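# Drodlow — un brazo de mesa hecho en el taller

Hola, y gracias por pasarte por aquí. Drodlow es el conjunto de grabaciones que he ido reuniendo con un brazo pequeño montado en el taller compartido de Irnlow, casi siempre por las tardes y con bastante más paciencia que presupuesto. Lo publico por si a alguien le ahorra unas cuantas horas (a mí me habría venido de maravilla encontrar algo así en noviembre, cuando empecé).

## Qué contiene

Son 829 episodios de coger y dejar objetos, todos teleoperados por mí. De ellos, 200 están apartados en `prueba/` y conviene no mezclarlos con el resto. Cada episodio lleva su vídeo, las posiciones de las articulaciones y una frase con la tarea en español. El paquete completo ocupa 3.145 MB.

## Montaje

La pinza la he rehecho dos veces — la primera tenía el dedo demasiado grueso y tropezaba con todo. Si vas a montar la tuya, aprieta los tornillos del servo poco a poco, alternando lados, y deja holgura en los cables antes de la primera calibración.

## La tarea de la tortuga

La instrucción es «pon la tortuga en la bandeja», y es mi favorita, lo confieso. El caparazón brillante despista un poco al detector de color, así que en `notas.txt` explico los umbrales que uso.

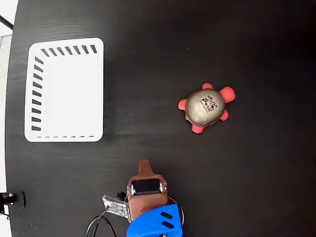 *Tarea «tortuga»: la bandeja blanca, la tortuga roja y dorada y la pinza sobre la mesa negra.*

## Uso y contacto

Puedes usarlo y modificarlo citando a Begoña Cordero. Si encuentras un episodio mal etiquetado, abre una incidencia con su número y lo corrijo encantada.

Repositorios relacionados
Grimum: piezas de la pinza
Sithole: scripts de calibración
Drodlow-notas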